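Notes > Lab diary > Equipment planning
Last updated: December 11, 2018
Ghazala Jafri

Spent the morning on the equipment sheet for next year. The draft is due upstairs before the break and the produce cell is the only line on it that still has question marks, so that got the time.

Current position. The produce cell has 1025 hours on the meter. The gripper service interval is shorter than the arm's and I have been budgeting both under one heading, which hides the problem. Split them today into three lines: arm, end effector, consumables. Consumables had been coming out of the general bench account and nobody had charged finger pads to the project since April. I went back through the requisitions and moved them over. The total isn't large but it changes the running cost per hour enough that last quarter's figure should not be quoted again.

Quotes in hand:

Mughal: replacement finger set, $729 the pair, pads bonded at their end. Lead time eight weeks. They want the pad thickness confirmed in writing before they will hold the price.

Bokard: finger set comes without pads. Cheaper on paper. Pads are sold as sheet stock and cut here, which puts the bonding labor on us. I priced our last bonding job at over 70 minutes a pair including cure handling, and that was with the jig already on the bench. Once labor is in, the difference between the two is small. No spares policy stated. Emailed to ask.

Lukau: will not quote fingers alone. They quote a whole gripper with a controller and a year of support. Left it in the sheet as the upper case for comparison and marked it unfunded.

My inclination is Mughal for the fingers and a small quantity of Bokard sheet as a fallback, to be cut only if a pad fails inside the lead time. Need to check that the adhesive we stock is compatible with the Bokard backing. The data sheet gives a shelf life but no list of substrates.

Open question on pad material. Felt-type pads are kind to the peel and easy to replace, but they fray, and fibers on fruit would be a complaint in any real shop. Silicone is easier to wipe down and costs more. I have asked both suppliers for a silicone option so that the comparison can be made on the same finger geometry. If either one comes back with a different finger length, the comparison is void and I will drop it from the sheet.

Second open item is the baskets. Prita has been the house pattern for the slotted plastic ones since the cell was laid out, and the planning model carries them as a fixed cost with no wear. That is wrong. Handles go first, then the rim. I have put in a replacement rate of eight per year, to be corrected when there is a proper record. Started a column in the shared log for it. Also asked for the outside dimensions of the current Prita stock, as the model is still using numbers from an older drawing.

Walked down to the cell after lunch to check the plan against the floor. Lemons and oranges on the dark counters, baskets, gripper.

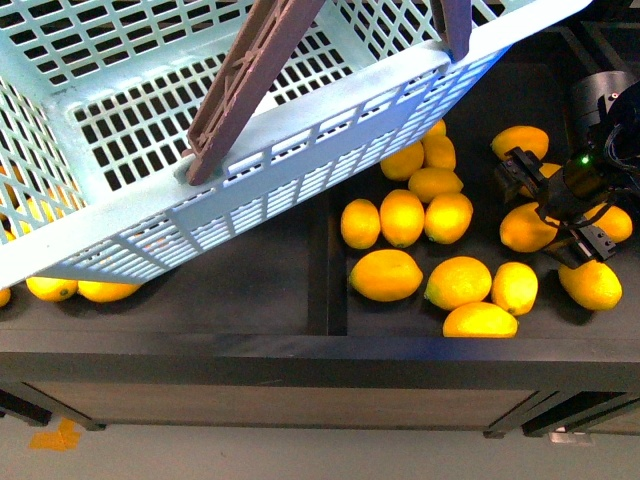
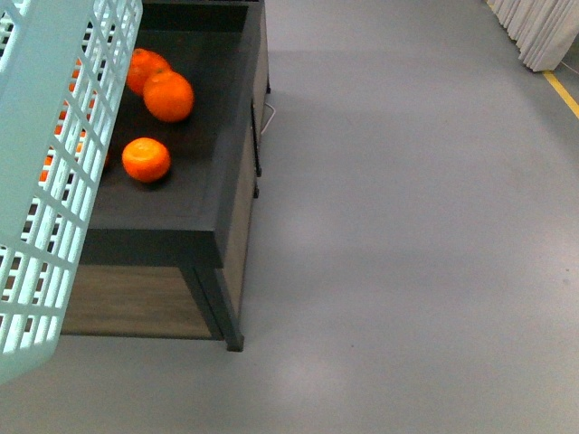
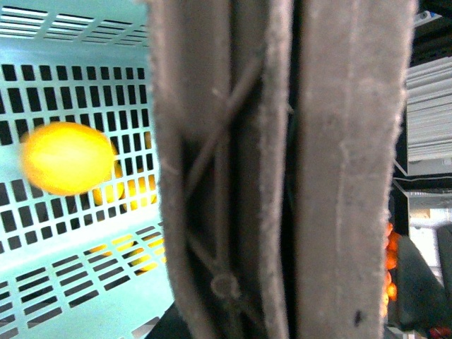

Back at the desk I went over the counter layout again. The proposal adds one more display unit and keeps the present reach. On the drawing it fits. The drawing does not show cable slack, and the cable allowance is what sank the last layout, so I have added a line for a longer harness and strain relief. Price is a placeholder until the supplier list is open again.

Fruit budget: still under consumables, still argued about. Real fruit gets bruised and has to be replaced, and the variation in size is the whole reason for using it. Molded fruit is a one-time purchase but the surface friction is different and the weights are off. I have costed both for two quarters. Real fruit stays in the base case, molded in the alternate. Whoever reads the sheet can pick.

Sensor upgrade is deferred. It was in the draft at the request of the software side, but there is no written requirement for it and the existing cameras are inside their expected life. Moved it to the following year with a note to revisit if a requirement turns up.

To do tomorrow:
- written pad thickness to Mughal
- chase Bokard on spares and backing material
- shelf date on the adhesive, both cartons
- remove the old hourly figure from the summary tab
- ask stores whether the harness can go on the existing account

Sheet saved as draft four. Left the contingency at the same percentage as last year.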